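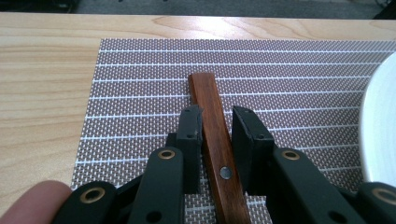 Glenys Hulme thinks I should give up on the sourdough and buy a loaf like a normal person. She left that under my last post, along with a link to the bakery in Pilton, and I laughed so hard I had to read it out to the dog.

But I'm not giving up, Glenys! January is for stubborn projects and this is mine. I'm on loaf 10 now (the ducks at Ashworth pond have not been offered the earlier ones, I have some decency) and I think I've found where I was going wrong. I'd been putting in way too much water. The recipe I started with was for people with strong flour and strong nerves, and I had a bag of plain supermarket stuff and a podcast on.

So now it's 600 grams of proper bread flour, a good scoop of starter, salt, and I hold back a splash of the water until I've seen how the dough feels. Then three folds over the evening, whenever I remember. Into the fridge overnight, out again when I come down for coffee, and straight into the hottest oven I can manage.

The crust is the part I'm happiest with. It's dark and crackly and it fights back, and my old bread knife makes a terrible racket getting through it. The middle is still a bit tight, more sandwich than holes, but my son ate four slices with butter standing up at the counter, so I'm calling that a review.

Next up is rye, which I know nothing about. If any of you have a rye recipe that forgives people who wander off halfway through, please put it in the comments. Glenys, you too, if you can bear it.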